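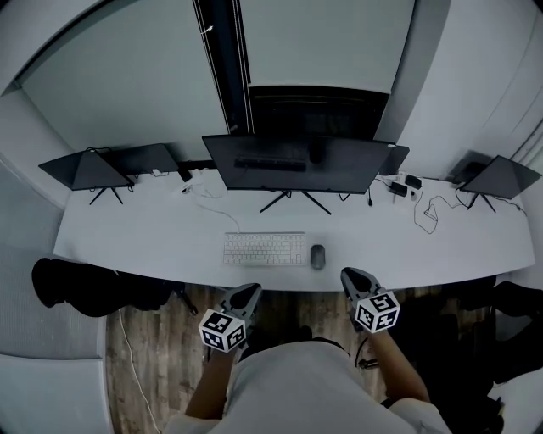 助成事業 中間報告書
2026年6月5日
事業名:地域聞き取り資料の文字起こしおよび目録整備(Inga事業)
実施団体:Stullo
報告者:Ifeoma Ezeani

1 進捗
聞き取り録音382件のうち、今期は64件の文字起こしと校正を終えた。対象は旧Brallov紡績工場の元従業員とその家族の録音で、寮生活、賃金、閉鎖前後の転居についての話が中心となっている。目録には話者の生年、職種、録音場所、主な話題を記入した。話題の見出し語は当初案では細かすぎたため、「食事」「炊事」「配給」を「食」にまとめるなどの整理を行った。

2 遅れている作業
方言の強い録音4件は校正が止まっている。機織り場の道具の呼び名が話者ごとに異なり、標準語の語を当てると意味がずれる。このため本文は聞こえたとおりに仮名で残し、注で説明する方針に改めた。注の執筆は地元の元従業員の方に確認をお願いしており、返答を待っている。
また、カセットテープ2本に音の欠落がある。修復業者Edikに見積もりを依頼した。費用は予備費の範囲に収まる見込みである。

3 公開の同意
公開の同意書は、本人が亡くなっている場合は遺族あてに送付している。住所不明で戻ってきたものは、工場の同窓会名簿と照合して送り直す。同意が得られない録音は館内閲覧のみとし、目録にも氏名を載せない。個人名が出てくる箇所の伏せ方は、別紙の基準による。

4 経費
支出は人件費、郵送費、保存箱の購入費で、費目間の流用はない。保存箱は値上がりのため小型のものに変更した。旅費は未使用分があり、後半の追加聞き取りに充てたい。変更申請が必要であればご指示いただきたい。

5 今後の予定
8月に目録の暫定版を提出する。それまでに見出し語の一覧を確定し、同意書の再送付を済ませる。文字起こしは寮生活に関する録音を優先し、続いて労働組合関係に移る。組合関係の録音には座談会形式のものが多く、話者の聞き分けに時間がかかるため、校正者の作業時間を多めに組んである。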